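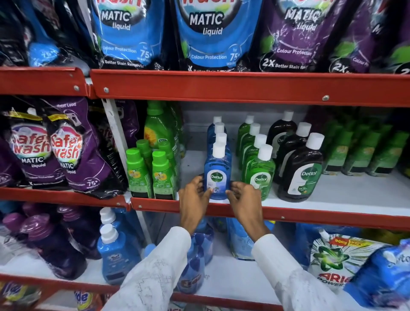 ## Buying cleaners without filling the closet

Most "must-have" cleaning lists are written to sell you things. I've tried plenty of them, and I doubt a normal home needs more than one disinfectant, one laundry liquid and plain dish soap.

**Color of the bottle.** Blue, green, brown – it tells you very little. Turn the thing around and read what it's for. A floor cleaner and an antiseptic liquid can share a brand name and a cap and still be different products.

**"75+ washes."** Maybe. Whose washes, and how big is the load? Write the opening date on the pouch and keep your own tally. Mine have never matched the front.

**"2X better."** Better than what? I ignore it.

**Big pouches.** Work out the price per ounce before you assume the large one wins. At my Jornmont store the 2-pack cost more per ounce than singles from last December until spring.

**Refill jars.** I bought a Mollia set and regret it. Keep cleaners in their own bottles, with the label on, and never mix two of them.

**Storage.** Low shelf for heavy bottles, caps tight, oldest at the front. If there are kids in the house, use a high cabinet with a lock. The Ranura sliding rack is fine, but so is a plastic tub.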